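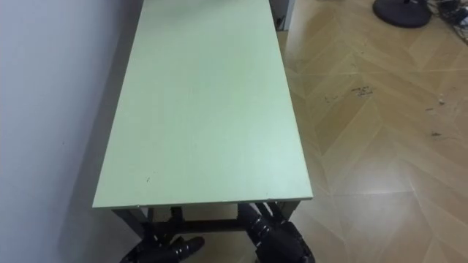 *Page last changed: May 7, 2023*

I need people for the long table! If you like working with your hands and you can put up with me talking while you do it, please read on.

I run the Soverside mending table, a drop-in where folks bring torn jackets, split bags, curtains that came down in the wrong way, and we fix them together. We've moved into the new room now, and the green table came with us. It goes along the white wall, long side in, so everybody sits down one side and at the ends. It's narrow, which I've come to like a lot – you can pass the scissors to someone without getting up, and a pair of pants laid out lengthwise still leaves room for the next person.

I'm looking for 2 kinds of people.

**Table hosts (paid, part time).** You'd set up before a session, get people settled, help them thread whatever needs threading, and clear everything away at the end. Clearing away means the top goes back to bare. No pins, no thread ends, no mugs. Pale green shows every smudge, so there's wiping too, and you should know that going in. You don't need to be a great sewer. If you can put on a button and do a straight seam, I can show you the rest in an afternoon. Sessions are Tuesday evenings and one weekend morning, and I'd like you to be able to do most of them.

**Menders (not paid, but fed).** Come with your own pile, or come with nothing and take something from the basket. I'd love a few regulars who'll sit next to beginners and be patient about knots. There's room for nine at a session if we all keep our elbows in.

A few things about the room so you can decide if it suits you. The floor is that big zigzag wood-look pattern, and dropped needles vanish into it, so closed shoes please! (I keep a magnet on a string. You'll get good at using it.) The table has metal legs and a bar running across underneath at the end, so if you sit there, watch your shins. There's a little chip in one front corner of the top that catches on knits – I put a bit of tape over it when we're doing sweaters. Long benches won't fit, we use stools.

Last year we patched, darned, hemmed or otherwise rescued more than 1,565 things, and I have the notebooks to prove it. A lot of that was zippers. If you happen to love zippers, please put that in the first line of your message and I will write back the same day.

Thread comes from Castaño, the fabric shop, who let us have their ends of spools. Arūnas Vanags looks after the sewing machines and will teach hosts how to clear a jam, which he does on a separate evening with cake.

To apply for a host spot, write me a short note saying what you've mended lately and which sessions you can make. No resume needed. To come as a mender, leave your name on the sheet at the Castaño counter, or just tell a host when you're in. If you use a wheelchair or need a chair with a back, say so and I'll keep the near end free for you.

I'll keep this page up until both host spots are gone. Bring your own thimble if you're fussy about thimbles, I know I am.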